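Filau Gripper Kit on a Desktop Teardown Bench
Student project report, Applied Automation Lab
Written by Zeyu Feng

Why we picked this kit

Our team wanted a project with small parts, tight spaces and real consequences for being clumsy. Taking apart and refitting desktop computers has all of that! The lab had a Filau gripper kit on loan through May, and our instructor let us build our whole term around reviewing it. The kit is sold to schools and small repair shops. You get the two-finger gripper, a wrist camera mount, cabling, a set of fixture files you can print yourself, and a license for the Lakular control software.

I should say up front that I had never programmed an arm before. My experience was one summer of fixing computers for relatives, so the hardware side felt like home and the software side did not.

Setup

Bolting the gripper on took one afternoon, and most of that went to cable routing. The guide tells you to leave slack at the wrist, and we left too little the first time, so the arm stopped with a cable warning as soon as it turned. Leave more than you think you need.

The bench is slatted aluminum, so anything can be clamped almost anywhere. We lay the tower on its side with the panel off and put the printed fixture plate to the left of it, where the parts wait. We printed ours in gray with the default settings, and I like how it came out. The pegs and holders are sturdy and the slots hold their shape.

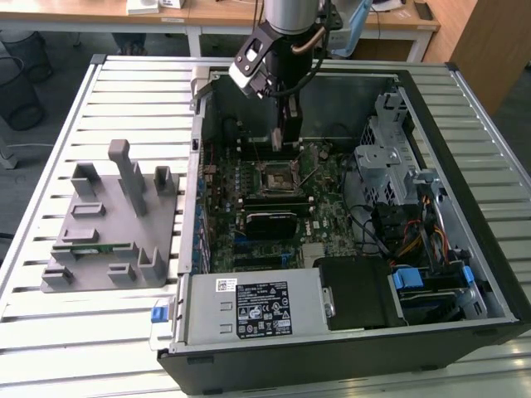 Figure 1. Gripper over the empty CPU socket, retention lever up, with the fixture plate at left.

Getting down into the case is the hard part. There is a drive cage on one side, power cables running along it, and memory and a heatsink right next to the socket. The Lakular software lets you draw keep-out boxes around all of these, and it plans a path that drops in from above. Drawing the boxes was tedious the first time (I made mine way too big and the planner gave up), but once we had a good set we saved it as a template and reused it for every run.

Handling the processor

This was the task I was most excited about. A processor has to be held by its edges and kept level, and it has to go into the socket with hardly any force. The kit has a force limit slider that goes from 2 to 32 in the software's own units. We started at the low end and worked up. At 2 the fingers closed but the chip slid when the wrist turned. We settled on 6 for everything after that. We never needed the top of the range and I would not go near it with a chip.

The wrist camera turned out to be my favorite piece of the kit. You get a straight view of the part between the fingers, so a crooked grip shows up right away.
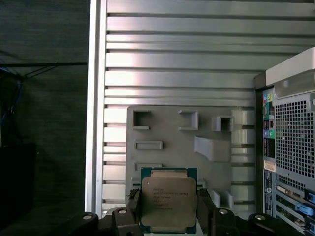 Figure 2. Wrist camera view with the processor held by its two side edges, fixture panel behind.

We used that view to check the grip before every move to the socket. The picture is sharp enough to judge the angle of the chip. Small print on the metal cap is a different story, and I could not read most of it, so we kept a paper note of which processor was which. A better lens option would be a nice upgrade.

Results

We logged 93 practice picks over the term, counting only the ones where the arm lifted a part from its holder. The failures came mainly from two causes: our own bad keep-out boxes, and parts sitting slightly crooked in the holder. Memory modules were easier than processors, which surprised all of us.

What I would tell the next team

Read the Imrie fixture guide before printing anything. It comes in the same download as the part files and it is easy to miss. We found it in week 6, after we had already reprinted the plate.

Practice with a dead board. Ours came from the Fostton recycling shelf.

Ask for the newer version of the Lakular manual, too. The one in the box still shows the old menus, and I lost an evening looking for a calibration button that had moved.

I would happily use this kit again. Next term I want to try closing the retention lever with the gripper, and I already have a sketch for a finger tip with a small hook on it.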